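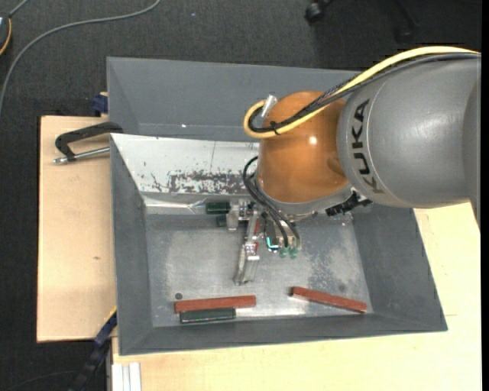
Figura 1. Célula de manipulação do projeto Paju: braço KUKA sobre o tabuleiro de ensaio, com blocos vermelhos e verdes.

Projeto Paju – Relatório de progresso n.º 3
Entidade financiadora: Fundo Gornico
Entidade executora: Flendora, grupo de manipulação
Responsável pelo relatório: Lourenço Neves
Período: até ao final de outubro

1. Resumo

No período foram executados 2880 ciclos de preensão na célula de ensaio. A campanha esteve parada nove dias úteis devido a uma falha em que a garra fez contacto com o fundo do tabuleiro com força acima do limite definido. Não houve feridos. Houve danos numa peça da garra e num conector. A causa está identificada, duas das três correções estão aplicadas e a terceira depende de uma entrega do fornecedor Fuvus. O prazo do marco M4 precisa de ser revisto (ver ponto 6).

2. Trabalho realizado antes da falha

A tarefa consiste em retirar blocos de madeira do interior de um tabuleiro metálico de paredes inclinadas, com os blocos largados em posições não controladas. A primeira série, com blocos afastados das paredes, ficou completa. A segunda série, com blocos encostados uns aos outros ou próximos da parede, ia no ciclo 595 quando foi interrompida. A Asabe Nwachukwu tratou da perceção e o Bjarke Damgaard da programação do braço e da montagem da garra.

3. Descrição da ocorrência

Às 16h20, durante uma sequência sem intervenção do operador, o sistema estimou a altura de um bloco junto à parede do fundo abaixo do valor real e comandou uma descida que ultrapassava o plano do tabuleiro. O dedo da garra tocou no fundo e o braço continuou a empurrar até à paragem por excesso de binário. O tabuleiro deslocou-se sobre a mesa e um dos grampos de fixação soltou-se.

O operador, Gholamreza Tabrizi, estava fora da zona marcada no chão e premiu a paragem de emergência, que funcionou. O registo do controlador mostra que o braço já estava parado 274 ms antes de ser recebido o sinal do botão. A proteção interna atuou, portanto, mas com um limiar demasiado alto para uma garra deste porte.

Danos: dedo da garra empenado, um conector da cablagem da garra com a patilha partida, riscos no fundo do tabuleiro. O braço foi verificado eixo a eixo e não apresenta desvio.

4. Causa

A parede interior do tabuleiro é brilhante e reflete os blocos que estão à sua frente. Em certas posições, a câmara de profundidade devolve pontos que pertencem ao reflexo, situados abaixo do plano do fundo. O filtro que devia eliminar esses pontos tinha sido desligado durante uma recalibração e não voltou a ser ligado. A Asabe Nwachukwu reviu as gravações da segunda série e encontrou 101 ciclos com o mesmo tipo de pontos falsos, todos com erro pequeno e sem contacto. Deveríamos ter dado por eles mais cedo. Os avisos estavam a ser escritos no registo, mas ninguém tinha a tarefa de os ler.

Contribuiu também a ausência de um limite inferior de altura no programa do braço. O limite existia na versão anterior e perdeu-se quando se mudou a origem das coordenadas para o canto do tabuleiro.

5. Medidas

a) Limite de altura fixado no controlador, independente da perceção. Aplicado e testado pelo Bjarke Damgaard com o tabuleiro retirado e depois com um bloco de espuma.

b) Limiar de binário reduzido e filtro de pontos ligado por omissão. O programa recusa arrancar se o filtro estiver inativo. Aplicado.

c) Acoplamento com desengate mecânico entre o punho e a garra. Encomendado à Fuvus, entrega prevista para dentro de cinco semanas. Até lá a célula trabalha a velocidade reduzida e só com operador presente.

A fixação do tabuleiro com grampos mantém-se por agora, com verificação do aperto no início de cada turno. Ponderámos forrar a parede interior com película mate, mas isso alteraria as condições acordadas para os ensaios. Pedimos indicação do Fundo sobre este ponto.

6. Impacto no plano e no orçamento

A segunda série será repetida desde o início, uma vez que os dados recolhidos com o filtro desligado não são comparáveis. O marco M4 passa para seis semanas depois da data contratada. O acoplamento e as peças de substituição cabem na rubrica de consumíveis e não é pedido reforço de verba.

O relatório interno de segurança foi entregue a Huw Foulkes, que acompanha o projeto pelo Fundo, juntamente com os registos do controlador.

7. Próximo período

Repetição da segunda série a velocidade reduzida. Montagem e ensaio do acoplamento. Leitura diária dos avisos de perceção, a cargo do Gholamreza Tabrizi.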